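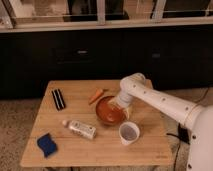 Is a small square butcher-block table worth having in a kitchen that already has worktops?
If you cook most days and run out of room by the time you serve, it earns its floor space.

Home Reviews Kitchen Furniture Tables Contact
Search reviews Go

Skira square table, light wood
Reviewed by Mackenzie Grewal, May 13, 2021

I bought the Skira from the Trernorness shop in October and it has been in use every day for the months between. It came flat in one box with a bag of 14 bolts and a key. Putting it together took me most of an evening, mainly as the instructions show the legs from underneath and I kept reading them upside down. The legs have not worked loose. I tightened them once after the first fortnight and have left them alone.

The top is pale, made up of long boards joined side by side, and you can see the seams if you look for them. I can't feel them with a fingertip. The grain is faint. If you want a table with strong figure in the wood, this is not the one, and the Chauke at a similar price would suit you better. Tâm Quan has the Chauke and let me use it for a week. It is heavier and darker and shows crumbs less.

Size is what I would check first. 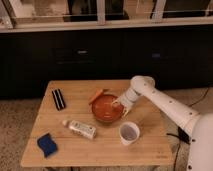 Mine holds a wide bowl, a cup, a bottle and whatever vegetable I am about to peel, with space left to work. It will seat two for breakfast. It will not seat four, whatever the leaflet says, and a large baking tray takes up too much of it.

Cleaning is simple. I use a damp sponge, well wrung out, then a dry cloth. Carrot and tomato both stain pale wood if you leave them, and I have one orange mark near the corner that came from a grated carrot left overnight. Fine sandpaper took most of it out. I oil the top with Prillance board oil every couple of months. A bottle lasts well, and I have used around 200 ml so far.

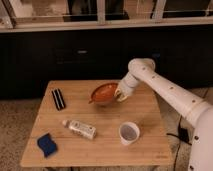 The Skira top with a bowl, bottle, cup and sponge on it.

Two complaints. The edges are fairly sharp as supplied, and I rounded mine slightly by hand. The feet are bare wood with no pads, so they scraped on our tiles until I stuck felt under them. Raluca Nedelcu bought the same table after trying mine and had to do the same.

I would buy it again at the sale price. At full price I would look at the Chauke first, provided you have someone to help carry it up the stairs.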